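Skarkidik Income Screener, Reviewed After Two Quarters

Skarkidik is a web-based screening tool for listed property trusts and other dividend payers. It covers 319 securities and costs $35 a month on the single-user plan. I used it to manage the income portion of a retirement account.

Data and filters

There are 40 filters. The useful ones are payout ratio, debt maturity, occupancy and lease length. Payout can be set against earnings or against funds from operations, and the choice is saved with the screen. Usterano, which I used before, applies net earnings to everything, so most trusts show a payout well above 100 percent.

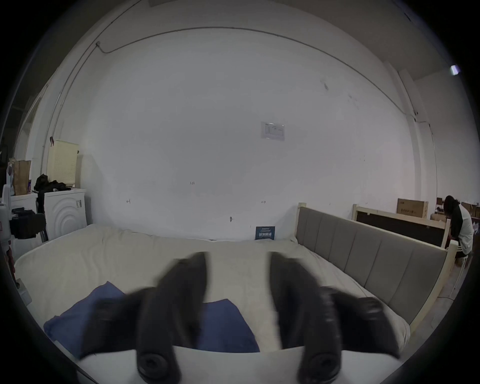
Occupancy figures are updated when a trust files its quarterly report. In June two hotel trusts still showed the prior quarter nine days after filing. Support corrected both on request. Debt schedules were accurate wherever I compared them with the filings.

Export works in CSV only. Column order resets after each session, and dates come out as text.

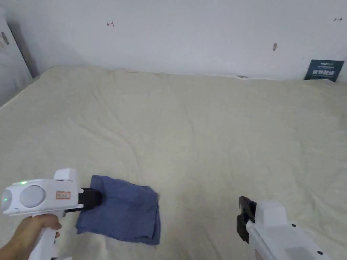

Alerts

Alerts go out by email at 7 a.m. Eastern. A dividend cut triggers one, as does a change in credit rating. There is no alert for a new share issue, a serious gap for this sector. Tandard has one, but its trust coverage is thin.

Rating: four out of five for trusts, three for general dividend stocks.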